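Progress report to the Barbu small grants program
Plernholm student robotics, second term

The term's spending came to 2236 out of the 3000 awarded. Most of it went on two workstations, and the rest paid for Ecaterina Dumitrescu's tutoring hours through October. Receipts are with the school office.

The application promised that by now the students would have an arm clearing small items off a table on command. I wrote that sentence and I would not write it again. What we have is a simulated arm that reaches the right part of the table most of the time and picks up the right thing a good deal less often. The club's last full run was 200 attempts at the bowl, with 36 clean grasps. The students were pleased because the previous run had none. I am less pleased. The bowl started in the same spot every time, so I don't think the number says much about what happens when somebody moves it.

Horațiu Căpraru's group built the table setup they named Pluvdale. It has a metal bowl, a set of keys with a car fob, a blue card and a black pad, with a Franka Emika arm mounted at the side. The keys and the card were the students' choice. I argued for blocks and lost. A card lying flat on wood is a hard thing for two fingers to pick up, and so far they have no method for it beyond pushing it around.
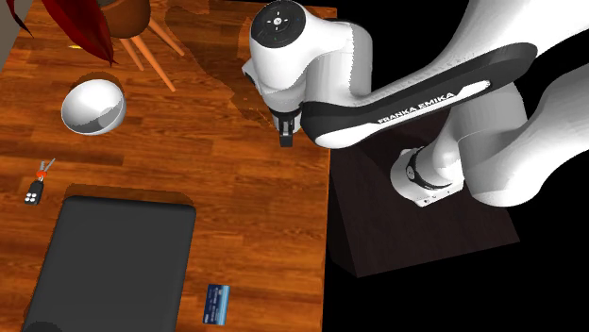

Plernholm Student Robotics Club

Shadows and reflections took up far more of the term than I had planned for. The group wanted the table to look convincing, and I can't fault the look of it, but weeks went into lighting while the grasp code sat untouched. Ecaterina disagrees with me here. Her view is that a camera-based method trained on flat, even lighting would fall over at the first real window. She may be right. We have not tested it either way, and I have asked her to set up a plain version of the same table so the two can be compared.

The second tool, Stolent, was supposed to let younger students give the arm typed instructions. It accepts four commands. I would call it a demo, and I'd ask that it be left out of any newsletter for now.

For next term I propose we drop the card, vary where the bowl starts, and report every run including the bad ones. We are not asking for more money. The unspent balance should cover Ecaterina's hours, provided the workstations hold up.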